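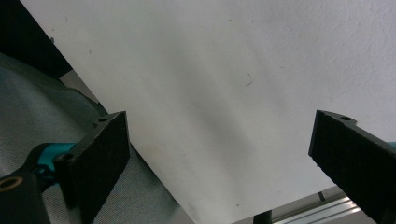 Gripper pads slipping on big stiff sheets, second finger pair same problem

Posted by testadmont_cell2

Two finger hand-held gripper, black textured pads screwed onto the fingers, teal brackets. We use it for picking up large white boards and laying them on cushions before wrapping. Was fine up to 2,000 picks or so, now the board slides down between the pads when you tilt it. Swapped in the spare finger pair on Wednesday and got maybe half a shift before it did the same thing. So not just worn pads?

Things I did already — wiped pads with a dry cloth, tightened the screw on each finger, checked that both fingers open and close all the way. Grip force setting is 665 in the Londel menu, same as it was in May when we set it up. Nobody will admit to changing anythign else.

Do I buy new pads or is something else off? Would rather not strip the whole thing down during a shift.

Iulian Dinu

Dust. Dry cloth just pushes it into the texture. Take the pads off, warm water and a drop of dish soap, soft toothbrush, rinse, let them dry overnight. No solvent, it makes the rubber type go shiny and then they're done for good. Ask me how I know.

Then check the faces are parallel. Close the fingers on a strip of plain paper and pull it. Try at the tip, then down near the screw. Should drag the same both places. If it only holds at the tip your bracket has moved — back off the bracket screws a half turn, close the fingers lightly on a flat piece of scrap, retighten while its closed. Ten minute job. I'd bet on this one since your spare pair slipped too, the bracket is the part you didn't change.

Also your boards shed more dust than you think. We wash pads every 3,000 picks and wipe with a damp cloth every morning.

wultlow_nights

just turn the force up?? ours is way higher than that and never slips

Dario Farina

Don't turn it up yet. More force on crooked fingers puts a dent line in the board and you'll be sanding edges all week. Do what Iulian said first.

One thing to add. Mark the pads L and R on the back before they come off. On the Filip style fingers they look the same but they wear differently, and if you swap sides the worn spots don't line up and it's worse than before. Ours lasted 1,988 picks on the first set, then way longer once we started washing them.

And put a dab of paint across the bracket screw heads after you set it. If the line is broken next time you look, theres your answer.

testadmont_cell2

Paper test — tight at the tip, falls right out at the bottom. Left bracket. Will reset it after the shift and wash both sets of pads while I'm at it. Thanks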